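In Defense of the Slow Kitchen

I moved into a smaller apartment last November, and the kitchen came with one working outlet. One! The landlord kept promising an electrician, and I kept running an extension cord across the floor and stepping over it like a hurdler. After a couple of weeks of that I put half my gadgets in a box in the closet, and I want to talk about how much I haven't missed them.

Let me be fair first. I love a gadget. I once spent an entire Saturday comparing rice cookers, reading some 4,000 words of reviews on a forum where people get very heated about rice. I owned an egg cooker, a milk frother, a bread machine and a thing from Pokard that was supposed to chop onions and mostly bruised them. Every one of them was going to save me time.

Where did the time go, though? I washed the chopper (five pieces, one of them sharp and impossible to see in soapy water). I dug the frother out from behind the bread machine. I looked up what the blinking orange light meant. If you've ever stood in your kitchen at seven in the morning holding down two buttons to reset a toaster, you know what I mean.

The waiting is the good part

My argument is pretty simple. A lot of the time we save in the kitchen is time we would have enjoyed. Stirring a pot of oatmeal for 8 minutes is quiet. You can look out the window. You can think about your sister's birthday, or about nothing, while your hand goes round and round. I used to set the oatmeal machine and go look at my phone, and I can't remember one single thing I saw there.

Tea is where I noticed it most. My old electric kettle had six temperature settings and beeped at me when it was done, and again a minute later if I hadn't come running. Now I use a plain stovetop one with a whistle. It takes longer. I get the cup out, I pick a tea, I wipe the counter a little, and by then it's hollering at me, and I'm awake.
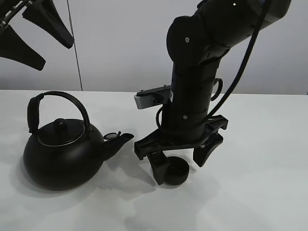 But what about busy people?

I can hear my friends with three kids laughing at me already, and they're right to. If a slow cooker is the reason your family eats dinner on Tuesday, please keep your slow cooker and kiss it goodnight. Same goes for anybody whose hands hurt, or who works two jobs. I live alone and I get home at five-thirty, so slow comes cheap for me.

I'm talking to the people like me, who have the half hour and keep buying something to get rid of it. Try putting one machine in the closet for a month. Pick the one that annoys you when you clean it. If you miss it, go get it – it's in the closet.

The electrician did come, by the way. I have four outlets now. The bread machine is back on the counter, I admit, but the onion chopper went to the thrift store and I've gotten pretty quick with a knife.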